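From: Kamonchanok Kamolrat
To: kitchen-cell-users
Date: November 1, 2021
Subject: Re: [kitchen-cell] Arm shivers at the fridge after update

Teun Verbruggen wrote:

> Hi all,
>
> I pulled the new Randmont kitchen last night and the arm now
> shivers whenever it gets near the refrigerator. It's fine over the
> counter. It reaches for the fridge door, gets its fingers on the
> edge, and then it looks like it has had too much coffee. Sometimes
> the door flies open by itself and the arm ends up pointing at the
> ceiling.
>
> I have tried: restarting, a smaller time step, a larger time step,
> and putting the gripper force up until something broke. The
> smaller time step helped a little but then everything runs at the
> speed of a tax office.
>
> Same controller as before. I didn't touch the arm file. Is it the
> arm, the door, or me?
>
> Teun

Hi Teun,

All three, but mostly the door.

You did touch the arm file, by the way. The update script overwrites it and says so in gray text halfway up a very long log. Somkiat has promised to move that message somewhere a person might read it. He promised it in September too, so I'm writing the whole setup down here, and next time I can answer with a link.

Start with the base. In the old kitchen the arm's mount was 9 mm too low, and we all tuned our grasps around that without knowing it. The new file has the mount at the correct height. Any approach pose you saved before the update is therefore wrong by 9 mm, always in the same direction. Over the counter you get away with it, because there's usually some slack under whatever you're picking up. A door edge has no slack. Your fingers close off center, one pad touches first, the arm pushes back against it, the door pushes back at the arm, and there's your coffee.

Please don't fix this by lowering the mount again. Boonmee did exactly that in his copy and then spent two days hunting for a fault in the drawers.

Once the base is right, delete the cached poses. All of them. The loader is happy to read old ones and will not complain. The folder is called "poses_tmp" and has been temporary for as long as I've worked on this cell.

Then the door itself. Open the fridge section of the scene file and look at the hinge damping. If it says zero, you have the version that went out with the update, and your door is swinging on a hinge made of pure optimism. Set it to 2. Ketsara measured the pull on the door in the Sriwong test kitchen with a luggage scale and that's the value that came closest. The left door has its own entry further down. Change it as well, even if you never open that side, or the first arm that brushes against it will set it going.

While you're in there, check the hinge stop. It should be soft. A hard stop means that when the door reaches the end of its travel, the solver has to get rid of all the motion in one step, and it gets rid of it into your wrist. That's your arm pointing at the ceiling.

Now the arm. Look at joint 6. The overwritten file turned its friction term off, and it's the last joint before the gripper, so every bit of chatter at the fingertips goes straight through. Put the line back from the old file. Don't copy the whole old file over, tempting as it is, because the old one has the old mount in it and you'll be back at the top of this message.

Gripper force: 47 N is the ceiling we use. I know the field accepts bigger numbers. The field would accept your phone number. Past our ceiling the pads sink into whatever they're holding, and when they finally let go they let go with feeling. For the small stuff on the counter you want far less than that anyway. If an object squirts out sideways, bring the force down before you do anything else, then look at pad friction, and only then start blaming the mesh.

Time step: put it back to the default. With the hinge and the joint fixed you won't need the slow one. If you still see shivering at the default, write to me directly with the contact log and I'll have a look.

For checking your work, I run the same short round after every change, and I'd suggest you do too. Let the arm stand still for a minute with the gripper open. It should do nothing, very boringly. Close the gripper on something small on the counter and hold it there. Then go over to the fridge and put the fingers at the edge of an open door without pulling. If that's quiet, pull slowly, and then less slowly. I know you like to begin with the last one.

Do this with the viewer open at least once. The numbers in the log can look perfectly respectable while the arm is doing something you'd be ashamed to show a visitor. Switch to the side view for the fridge, too. The default view puts the upper link right in front of whatever you wanted to see.

Counter first, then the fridge: 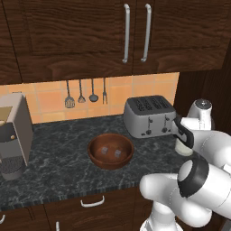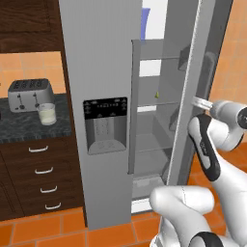
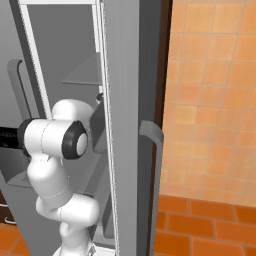

On the looking-after side, a few things that bite people regularly.

The joint zeros in the cell file are supposed to come from the real arm at Prirnatier. They're copied over by hand after each service. If you find that everything is slightly rotated and nothing you do helps, ask Boonmee for the date of the last service before you retune. I have retuned a perfectly good controller against stale zeros. It took me most of a week and I was very proud of the result until he sent the new file.

The loose objects don't go back to their starting places when you reset the arm. "Reset arm" resets the arm. "Reset scene" resets the scene, including any doors you had carefully opened. There is no button for what you want. Save a state once you have the kitchen the way you like it and load that instead.

Keep your own changes in the override file, which the update leaves alone. Ketsara's is the tidiest and she has said people may steal it. Mine works but is mostly comments addressed to myself.

And if you use the Akent controller in place of the stock one, the damping in joint 6 gets applied twice, once by them and once by us. The arm then moves as if through porridge. Some people on this list have been calling that "smooth." Turn ours off in the override and leave theirs.

Somkiat, if you're reading: could the hinge value go into the next release as a proper default? I'd rather not have this thread again in the spring. I can send the patch tonight, it's one line and a comment.

Teun, try the base and the hinge first and let us know what it does before you go near the gripper force.

Kamonchanok

_______________________________________________
kitchen-cell-users mailing list
To leave the list, send a message with "unsubscribe" in the subject line. Replies go to everyone.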